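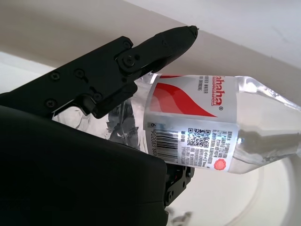

*The clear plastic bottle, partly filled.*

I stopped buying bottled water in the spring, and a few people have asked how that's going, so I'm writing it down in one place.

I live on Sawatzky Road, on the east side of Gokgate. The water comes from the town and it's safe to drink. I have read the yearly report, which they mail out with the bill in a typeface made for ants, and every line on it is under the limit. It also tastes like a swimming pool for part of the year and like a garden hose for the rest. When I moved in I tried it, poured it out, and drove to the store for a case of Prunum. I kept doing that for nine years.

I didn't think of it as a habit. A case went on the list the same way bread did. Last winter I was looking through my grocery account for something else and noticed it will total up any item you've bought. I picked bottled water and it said $812. It only covered the time since I'd started using the account, and it didn't include anything from gas stations or the machine at work.

I don't think $812 is a scandal. I've spent more on worse. But I would have guessed $200, and being that far off bothered me more than the money did.

## What I was using it for

Before changing anything I paid attention for a while to where the bottles went. Drinking, mostly. One by the bed, one in the car, one at my desk. But I was also making coffee with bottled water, filling the ice trays with it, and giving it to the cat. I don't remember deciding to do the last one. The cat drinks out of the gutter downspout when it rains.

I was also leaving a lot of them half full. I'd open one, put it down, go into another room and open another. On Wednesday nights, when the recycling goes out, I'd go through the house collecting them and pour the leftovers on the plants.

## The pitcher

The first thing I bought was a filter pitcher, a Pestero, the plain one that fits in a refrigerator door. It did help. The pool taste was gone. The hose taste was still there a little, more so if the water had been sitting in the pipes overnight.

My complaint with the pitcher is that it is slow and I am impatient. You fill the top, it drips down into the bottom, and if you pour before it's done, the unfiltered water comes over the lip and into your glass. I did this many times. It also holds less than you'd think, so there's always a refill due, and in a house with more than one person there would be arguments about it.

I used it for a few months and it's in the cabinet now. I get it out when there's company, so there's a cold one on the table.

## Letting it run

The hose taste turned out to be mostly my fault. The house is old and there's a long run of pipe between the street and the kitchen. If I let the tap go first thing in the morning until it turns cold, the water is a lot better. I catch the first part in a watering can so it isn't wasted.

I learned this from the woman at the water office, who I called expecting to complain. She asked whether I'd ever cleaned the screen on the end of the faucet. I had not known there was a screen. It unscrews. I'm not going to describe what was in it, but I soaked it in vinegar and scrubbed it with an old toothbrush, and I would tell anyone to do that before they spend a dollar on filters.

She also told me the pool taste is the chlorine, and that it goes away if you leave the water in an open container in the refrigerator overnight. I tried that with a glass jug and a saucer on top, set a little crooked. It works. It isn't quite as good as the filter, but it's close, and it costs nothing.

## The under-sink filter

I ended up with a filter under the sink anyway. It went in on a Saturday and took most of the afternoon, longer than the box said, because the shutoff valve hadn't been turned since it was installed and didn't want to be. If yours is like that, don't force it with a wrench. Go down and turn the water off at the main, then work the valve back and forth a little at a time.

The filter has its own small tap next to the regular one. I wasn't sure I'd like that, but I do. The regular tap is for dishes and pasta and the small tap is for drinking. The cartridge gets changed twice a year. I wrote the month on the first one in marker so I wouldn't have to remember.

Coffee is noticeably better. I'd expected it to be the same as with bottled, and I can't explain why it isn't.

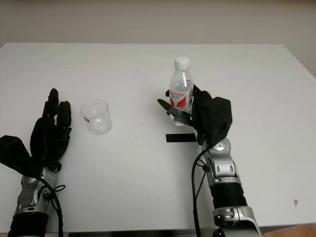

## Away from home

This is the part I haven't solved. At home I don't miss the bottles at all. In the car I still do. I own 5 refillable bottles, and on any given day all of them are somewhere else. They also need washing, more than I was washing them. The ones with a straw in the lid are the worst, and I've given up on those. A wide mouth that a brush fits through is the only feature I care about now.

I still buy a bottle on a long drive if I've run out, and I don't feel bad about it. I keep it and refill it until it gets crinkly.

There's also a gallon of store water on the basement shelf for when the power is out or the town puts up a boil notice. We had one of those in November, two days, and I was glad to have it. I should probably keep more than a gallon.

## Costs so far

The filter and the fittings together were less than what I used to spend on cases in a year. I haven't kept the receipts in any order, so I can't give a better figure than that. The pitcher was cheap and I'd skip it if I were starting over. I'd do the faucet screen, then the glass jug, and live with that for a month before deciding on anything with a cartridge.

The cat is back on tap water and still prefers the downspout.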